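Unit 3: Public Honors, Mourning and Official Inquiry
Course handout, prepared by Etenesh Araya
Revised 29 December 2024

Purpose of the unit

This unit examines how a state responds when a public servant dies in the course of duty. Students will consider the formal honors that may follow, the legal process that runs beside them, and the way both are reported in the press. The unit builds on the material on civil authority covered in September, and students who joined the course after that date should read the earlier handout first.

Terms used in the unit

A state funeral is a ceremony ordered and paid for by the national government. An official funeral may be organized by a ministry, a service or a regional authority, and the two expressions should be kept apart in written work. A posthumous award is one granted after death. It may take the form of a medal, a change of rank or the naming of a public building. In most systems it carries no duties, but it can alter the pension payable to the family, and for that reason the date on which it takes effect matters.

An inquest establishes who died, and when, where and how. It does not decide guilt. A commission of inquiry has wider terms and may recommend changes in law or practice. Neither should be described as a trial.

Case study: the Putstead district

The principal reading concerns the death of a district police inspector, Kiros Hailu, during a dispute over market stalls in Putstead. The regional council announced an official funeral before the inquest had opened. More than 300 people signed a petition asking that the ceremony be delayed until the findings were known. The council declined, and the funeral went ahead at the Jallum parade ground.

Fasil Hadgu, then council secretary, defended the decision in a written statement. He argued that an honor recognizes service already given and does not depend on the circumstances of death. Umut Tekin, writing for the opposition members, replied that a public ceremony attended by senior officials could influence witnesses who had yet to testify. Both texts are in the reader, beginning on page 65.

Students should note the order of events with care. Several newspaper accounts place the petition after the funeral – an error that was repeated in later summaries.
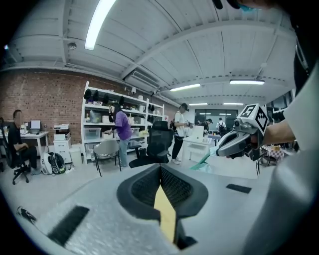 The inquest sat at Mensah and returned its findings the following spring. Its record runs to 3,210 numbered paragraphs, of which only the opening section and the coroner's summary are required reading. The remainder is held at the library desk and may be consulted there.

Written assignment

Write a short essay on the following subject: the proper timing of public honors where the cause of a death is still under inquiry. Refer to both statements in the reader and to the coroner's summary. Newspaper reports may be cited, but each claim of fact taken from them must be checked against the record.

Essays are to be handed to Urs Trummer at the department office. Late work is accepted only with written permission obtained before the deadline.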